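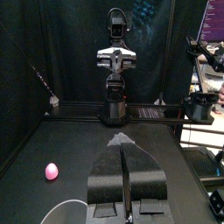
Noreen Coughlan
My old beagle, Costello, takes 2 pills a day after his vet visit in May, and he has learned to eat the cheese and leave the pill on the rug — every time! Would a toy help? I mean something small and egg-shaped, like the pink one standing on the black tabletop, with a treat tucked inside.

Meinir Parry
Oh bless him, ours was just the same. I'd skip anything that small, as a beagle could swallow it. Try three bits of chicken in a row, with the pill in the middle one, and have the last piece right under his nose so he hurries. Do ask your vet first whether it can go with food.

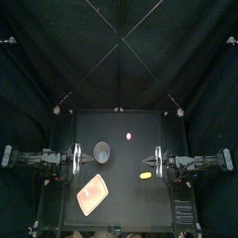
Ffion Bowen
Peanut butter. Check the label for xylitol though — it's very bad for dogs.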